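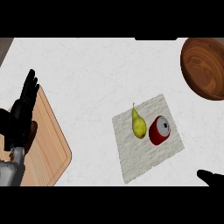

I spent most of March fighting with a soil moisture logger, and I think I've finally won. It's a little microcontroller board with a cheap probe on it, sending readings over serial to my old laptop. Simple stuff, or so I thought!

The trouble was the numbers. I'd stick the probe in a dry pot and get 850, then do it again a minute later and get 1,663. Same pot, same dirt. I swapped the cable, swapped the board, and said some rude things to a breadboard.
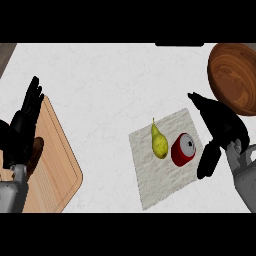

Anyway, the culprit was power. I was running the probe off the same pin as the display, and every time the backlight kicked on, the reading jumped. I gave the probe its own supply, then took three readings and kept the middle one -- so much calmer now.

The whole sketch is 109 lines, comments included, and I'm weirdly proud of that. Next up is getting it to talk to the Luvura dashboard over Wi-Fi, if my router ever reaches the back porch.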